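OK so a bunch of you asked what we think of the Burnitach picking kit after I posted that I'd finally gotten one. Short version: I'm having a ridiculous amount of fun with it. Long version, thread.

First, what it is. Burnitach sells a software-plus-gripper package for people who already own an arm. You bring the arm, they bring the fingers, the grasp planner and a license for two seats. No arm in the box! I had three people DM me thinking there was.

We got the two-finger version, the one they call Wike. There's a bigger one called Skivthorpe for cartons and I have not touched it, so please don't ask me about cartons.

Price for our setup came to around 3000 dollars with shipping. Not pocket change for a lab our size, but I had budgeted a lot more and a whole semester of somebody's time.

Setup: I was told an afternoon. It took me 2 days, and most of the second one was me having a wrong IP address typed in. Totally my fault. The docs have it in bold.

The docs are great by the way?? Real wiring diagrams, with the pin numbers on the same page as the drawing. I have worked with gear that cost ten times more and shipped with a folded sheet of paper.

Favorite thing so far – the planner shows you the grasps it rejected, and why. "Finger hits wall." "Too wide." You can sit there and watch it think. I learned more about our own bin from that screen than from a year of working next to it.

Second favorite: you can cap the closing force per object. I use it for anything soft and leave the default for the hard stuff.

Stuff I don't love. The log viewer keeps only the last 128 attempts and then quietly throws out the oldest. If you run overnight, export before you go home. Ask me how I found out.

Also the cable guides they include are too short for a big arm. I ended up with my own ties at the wrist and a nice fat loop so nothing pulls tight when it turns. Leave more slack than you think, then leave a little more.

And corners. Anything sitting right up against a sloped wall is still hard. The planner mostly says no, and I'd take a no over a crunch, but I want that fixed.

Current test is a handful of small toys in the metal bin. Mixed shapes, mixed textures, nothing fancy:
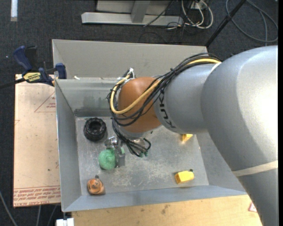 Wike fingers on the KUKA, down at the green ball. Tire still to the left of it.

I like toys for this. They're cheap, they're weird shapes, and you can hand a visitor one and say okay, YOU pick where to drop it.

Support question I know is coming: yes, they answer. I wrote in about the log thing and had a reply in 30 minutes from someone who clearly knew the code. They said a longer history is planned for September. I'll believe it when I see it but I was happy anyway.

Next up I want to try the same bin with the Kostia add-on, the one that does regrasping. If anybody has run it on a large arm, tell me how slow it gets – I can't find a straight number anywhere.

Will add to this thread once I've got it installed. Keep the questions coming, I'm reading all of them!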